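Vinuvance reworks snack and supply storage at Clernard office

6 May 2018

The shared break room on the second floor at Clernard has a new storage layout. Vinuvance, the office services firm for the building, replaced the closed cabinet with open wire shelving and woven baskets. The work took 2 days and covers supplies for 40 staff.

Packaged snacks now go on the top level of a black wire cart. The rim around the top level keeps bags and small items from sliding off. Packages are to be stood upright where they fit, with the front showing. 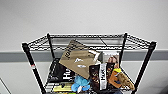
Top level of the wire cart, with a kraft-paper bag and packaged goods.

Cloth items are kept apart from food. They go in a woven basket with a braided rim and a white fabric lining. The lining can be lifted out for washing — cold water only, no dryer. The basket should not be filled past the rim. 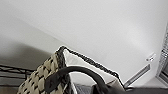 Labels and restocking

Labels stay on stored items until the monthly check, so that stock can be matched against the supply list. An item with a label that can't be read is set aside and listed by hand.
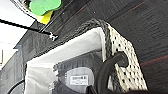
Restocking is set for 8 a.m. on the 22nd of each month. Orders go through Fuchs, as before, and deliveries come in by the Wuvberg entrance. The old cabinet has been moved to the ground floor and will hold printer paper. Staff who left personal items in it can collect them at the front desk until the end of May.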